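Section 4: Setting up the Cestell desk organiser

Cestell Home Storage – Owner's Guide

Read this section through before you begin. Allow an evening for the assembly and a further day for the glue to set if you are using the glued method (see 4.3). The organiser can be used on a desk or fixed to a wall, but the order of the steps is different for each, so decide which you want first.

4.1 Before you start

You will need a cross-head screwdriver, a damp cloth, a pencil and a small mallet with a rubber head. A spirit level is needed for wall fixing only. Do not use a powered driver on the small screws. The heads are soft and will strip.

1. Lay a towel or blanket over the work surface.
2. Take the panels out of the box and stand them in size order. The two side panels look alike but are handed. The one stamped L goes on the left when the open front faces you.
3. Check the dowels. There should be 20, including four spares.
4. Leave the panels in the room for a few hours if they have come from a cold van or garage. Wood moves a little as it warms, and the slots will be tight if you start too soon.

Note: Small marks and changes in grain are normal. A split that runs to the edge of a panel is not. Put that panel aside and write to the parts desk with the stock code from the box label.

4.2 Dry fit

Always put the organiser together once without glue.

1. Push four dowels into the base panel. They should go in by hand for half their length.
2. Stand the left side panel on its dowels and tap it down with the mallet, working from the back corner to the front.
3. Slide the dividers into the slots with the rounded corner upwards.
4. Fit the right side panel, then the back.
5. Look along the top edge. All the dividers should finish level with it. If one stands proud, take it out, brush the slot clean and try again.

Caution: Keep fingers clear of the slots when tapping the side panels down. The gap closes suddenly.

Leave the dry-fitted organiser standing for ten minutes and then rock it gently at each corner. A slight rock can be cured with the felt pads. If it rocks badly, one of the dowels has probably bottomed out on a scrap of sawdust.
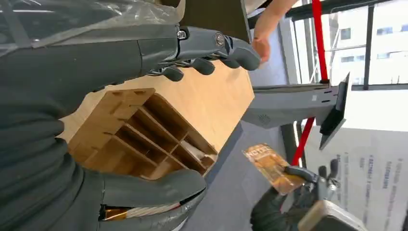 Emrys Mostyn wrote in to say that his back panel would not go home until he had taken out the end divider, fitted the back and then slid the divider in from above, and that the guide ought to say so. We have tried it on three organisers from the Khasawneh run and it does work. If your back panel stops a few millimetres short, use his order of fitting and carry on from step 5.

4.3 Gluing

Glue is optional for desk use and required for wall fixing. Use ordinary white wood glue. Do not use contact adhesive or hot glue, as neither leaves time to square up the corners.

1. Take the dry-fitted organiser apart, keeping the panels in order.
2. Put a small drop of glue in each dowel hole. Do not glue the divider slots. The dividers must be free to come out for cleaning.
3. Reassemble in the same order as before.
4. Wipe off any squeezed-out glue straight away with the damp cloth. Dried glue will show as a pale patch if you oil the wood later.
5. Measure from corner to corner across the back, both ways. The two measurements should match. If they do not, press on the longer diagonal until they do.
6. Tie string round the outside, or use strap clamps if you have them, and leave overnight.

4.4 Fixing to a wall

1. Hold the hanging rail against the wall, set it level and mark the holes.
2. Check for pipes and cables before drilling.
3. Use plugs suited to the wall. The ones in the box are for brick and block only – plasterboard needs its own type, sold separately.
4. Screw the rail up tight, hook the organiser over it and press down until it stops.

Caution: Do not fix the organiser over a bed, a cot or a cooker.

The Clolance rail, stock code 640, fits the two-row organiser. The three-row organiser takes stock code 499. They are not interchangeable, although the holes will seem to line up.

4.5 Finishing and care

The organiser is supplied unfinished. It can be left bare, but pen marks and tea rings will soak in. One thin coat of clear oil is enough for most desks. Apply it with a lint-free cloth, wait fifteen minutes and wipe off whatever has not been taken up. Lay oily cloths out flat to dry outdoors before throwing them away, as they can catch fire if left in a heap.

Dust with a dry brush. Lift the dividers out every few months and wipe the slots. Keep the organiser away from radiators and out of strong sun, or the side nearest the heat will fade and may bow.

If a divider becomes loose in its slot, rub the lower edge with a candle stub and leave a strip of thin card behind it. If it becomes tight, sand the edge lightly with fine paper, a few strokes at a time.

4.6 Spare parts

Dowels, felt pads and dividers are kept in stock at Drorkton. Side panels are cut to order in September and may be out of stock before then. Please give the stock code and say whether the part is left or right.

Text revised by Aoi Ikeda, 18th February

1,289 shares | 20 comments

Related guides
Section 3: What is in the box
Section 5: Adding a second row
Choosing plugs for plasterboard
Oiling bare wood

Cestell Home Storage, Drorkton | Contact the parts desk | Back to top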